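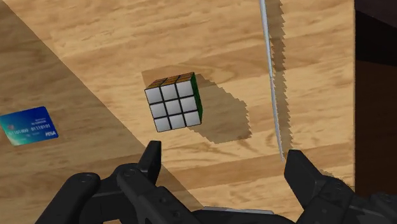 Farmers should stop complaining and pay the dealer, a reader from Riviere wrote to me last June, after my column on the locked software in new tractors. In his opinion a modern machine is too complicated for its owner, and a person without a diploma should keep his hands out of it.

I have thought about this letter during the whole winter. I respect the opinion, but I do not share it.

I came to this country as an adult, and I learned farm work on a dairy farm outside Dondbridge. It has 298 acres, two barns, and one tractor that is older than I am. In my first week the hydraulic hose broke. I expected that we would call a company. Instead I was given a wrench and a bucket, and by lunch the hose was changed. My English was very poor then, but I understood everything, for the manual had good drawings.

Today the same farm has also a newer machine, a Ginus. It is strong and comfortable, and I like to drive it. Last summer, with hay on the ground and rain in the forecast, it stopped and showed a code on the screen. The book in the cabin had 579 pages and the code was not in it. We waited 2 days for the technician. He connected his computer, replaced a small sensor, and was finished before his coffee was cold. The bill was over $1000, and most of it was for travel and for the permission to use the new part. The hay was ruined, and this was not on any bill.

I do not blame the technician. He was polite and he knew his work. He told us that he would gladly explain the code by telephone, but his employer does not allow it. 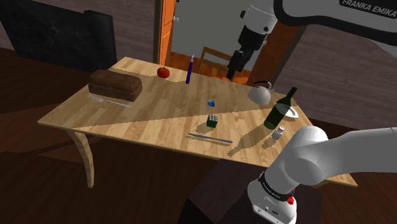
What the owner should receive

My opinion is simple. When a farmer buys a machine, the list of fault codes should come with it, on paper or on a disc, in words that a normal person can read. The sensors and other small parts should be sold over the counter, and they should work when they are installed. If the company is afraid for the engine or the emissions, it can keep a lock on these things. I can live with that. A sensor on a hay baler is a different matter.

Some people say that farmers will make mistakes and then ask for the warranty. Surely some will. I also made mistakes, and once I put the wrong oil in a gearbox and had to pay for it. It was a fair price and I did not repeat it.

What I fear more is the loss of the skill. The parts shop in Pleltwood had three mechanics when I arrived, and now it has one, and he is busy mostly with lawn mowers. The children on our road can drive a tractor at twelve, but they have not seen the inside of one. I do not know how they should learn it, if the hood is opened only by a visitor with a computer.

To my reader in Riviere I want to say that I have no diploma either. I have changed clutches, bearings, and more hoses than I can remember. The old tractor started this morning at five, and I used it to bring feed to the heifers.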